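How Do You Teach a Robot to Tidy Up?

You might think you just tell it. You can try. Your parents have tried that with you, and look how that went.

Robots learn better by being shown. At Jenau, a teacher named Hường Phan works two robot arms by remote control. She moves, the arms move, and a computer saves every wiggle.

Showing it once won't do. Hường may repeat one chore 100 times, starting with things in different spots, so the robot doesn't decide that mess only ever lives in one place. (Yours doesn't either.)

A bedroom makes a good classroom. There's a basket on the carpet and stuff to pick up: a bottle and a snack package in the first picture, a red shoe in the second.
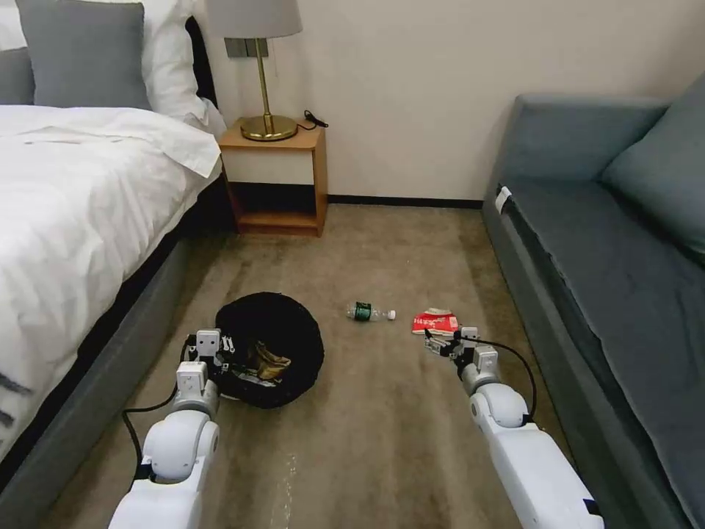
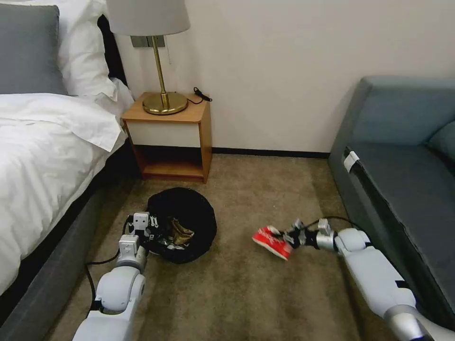

What If the Teacher Goofs?

She will. Grippers have no fingertips to feel with, so shoes get dropped. Hường marks the bad tries so the computer can skip them. Then she takes a snack break and starts over.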